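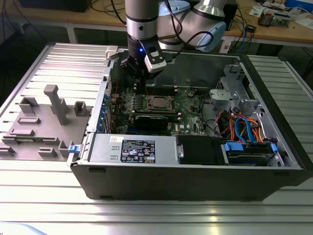 The arm reaching into an open desktop tower at the Lotholm open day.

Blog > Out and About > Robots

I have taken apart a lot of computers in my life, most of them badly, so when Chanida Sitthichai told me the workshop at Lotholm was opening its doors in August and that the main demo was a robot working on a desktop PC, I was in the car before I'd really thought about parking. (Parking was terrible. Get there early if they do it again.)

The project is called Clisent, and the idea is to get robots to take old office computers apart neatly enough that the parts can be used again. Not shredded, not pried open with a screwdriver by somebody like me, but opened up and emptied one piece at a time. Cathal Buckley gave the talk and he was wonderful – he clearly loves this stuff and he answered every question as if it was the first time he'd heard it, including mine about whether the arm ever drops a screw. It does. He has a jar.

What surprised me was how much of the work has nothing to do with strength. A PC case is a crowded little place. There are cables everywhere, latches that only move one way, and cards that sit right where you want to put your hand. I know how to wiggle a memory stick because I've done it for years, and I couldn't explain it to you if you paid me. Now try explaining it to a machine!

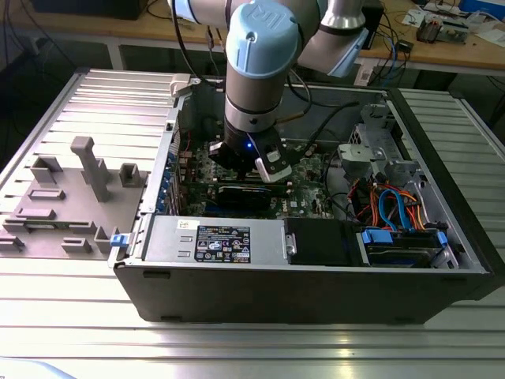

Cathal told us they have 166 trial runs written up so far, and that he has a notebook full of the odd ones. Every manufacturer puts its tabs somewhere different, and even two machines of the same model can have their cables routed differently by whoever built or repaired them. He said the cables bother him more than anything else in the box. I felt so understood.

I stood at the rail for the 2 pm session and then stayed for the next one too, next to a retired TV repairman who kept up a low running commentary on every move. Best seat in the house. He thought the approach was too slow and the patience was admirable, and I think he'd have taken a job there on the spot.

My favorite part was the view from the gripper's own camera. You get so close to the board that it stops looking like a computer and starts looking like a town.

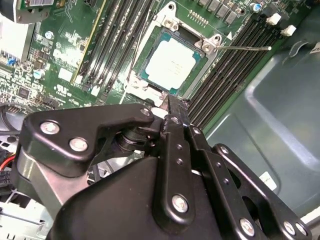 Gripper's-eye view, with the fingertip just below the CPU socket.

Coffee was free and there was a very good lemon cake. I came home and opened up the old tower in my closet, just to look at it. Lamai says it has to be closed again by the weekend.

Comments

Yupin Hemmin
I was there in the morning and missed the talk, so thank you for this. Did he say anything about laptops?

Prapai Ruangrit
Those CPU sockets still make me nervous and I've been building PCs since high school. I'd love to see it done by a robot.

Reply from the author
Yupin, he did! Laptops are on the wish list but the glue is a problem.

Recent posts
A wet afternoon at the Phuthong model railway show
Fixing the kitchen radio, part 2
What I found in a box of 91 floppy disks
Dosard bridge on foot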